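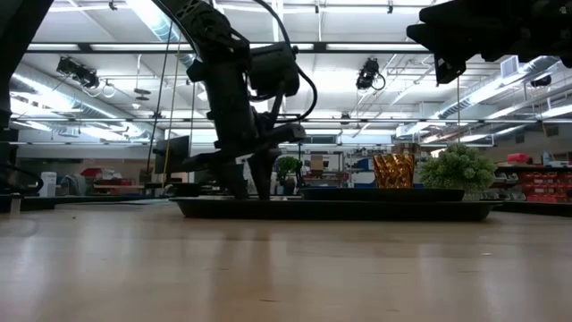 Follelden Residents' Social Group
Minutes of the meeting held in February 2024

Chair: Jacobus Baloyi
Apologies: none received

1. Minutes of the January meeting
Agreed as correct and signed by the chair.

2. Table settings for the spring lunch
The group talked about what to put in the middle of each table. The setting put forward is a large black tray with a smaller dark one on it, and on that a gold faceted cup and a small artificial plant. Most members liked the gold against the black. One member thought the large tray would take up too much room once plates were out. It was agreed to keep both trays but to have serving dishes on a side table.

Real flowers were discussed again. The quote from Bresteck was 985 pounds for the hall, and this was turned down. Artificial plants can be stored and used at the Curkport supper as well.

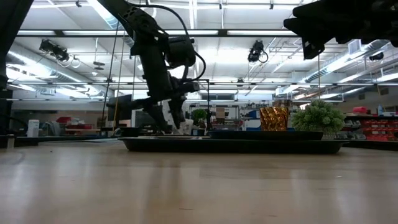
The cups are to be left empty on the day. A request to put tea lights in them was refused, as the leaves stand too close. No cloths will be used, as the pale table tops are in good order and the trays show up well on them.

3. Budget
The limit for decorations stays at 500 pounds. Kamolrat will hold the price of the cups until the end of the month, with a deposit of 100 pounds. Deposit approved.

4. Numbers
55 places booked so far. The list stays open.

5. Storage
Trays to be wiped and stacked with paper between them, as the glossy ones mark easily. Plants to go in a lidded box. J. Baloyi to ask about the cupboard under the stairs.

6. Any other business
The tea urn needs a new tap. Carried over to the next meeting.

Meeting closed at the usual time.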